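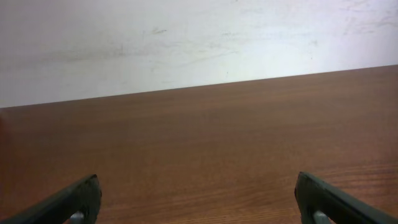
Frequently Asked Questions

I get a lot of the same emails about refinishing old furniture, so I've put my answers in one spot. If yours isn't covered, write to me and I'll get to it (evenings, mostly, after the kids are down).

Do I have to strip the whole piece?

Not always! If the old finish is just dull, try a good cleaning first and let it dry overnight. I've saved myself entire weekends that way. If it's flaking or sticky, then yes, take it all off.

What grit should I start with?

I usually start at 80 on a rough top and work up to 180. Go with the grain, and vacuum between grits. If you're using a machine sander, keep it moving or you'll get swirls that only show up once the stain goes on — ask me about my mother's sideboard sometime.

Oil or polyurethane?

I like oil for side tables and shelves and poly for anything that gets plates and homework on it. Oil is easier to fix later. Poly holds up better to spills but it's a pain to patch.

Why did my stain come out blotchy?

Pine and maple do that. Brush on a conditioner before you stain, wait as long as the can says, and always test underneath first. Ulises Ticona wrote in to say gel stain fixed it for him on a pine desk, and I've had good luck with it too.

Can I just paint it?

Sure, it's your furniture. Prime it first or the old stain can bleed through.

What about veneer?

Go easy. Start with 180 and sand by hand. Once you're through it, you're through it, and then you're shopping for paint.

How do you get rid of oily rags?

Lay them flat outside, one layer, until they're stiff. Never wad them up in the trash. They can catch fire on their own.

Do you take commissions?

I'm full until January, sorry.

Recent posts
Fixing a wobbly chair without taking it apart
The Solheim dresser, part two
White rings and how I get them out
Reader projects: Aravind Pillai's hall bench

Contact | Copyright Skastcombe Furniture Notes | Back to top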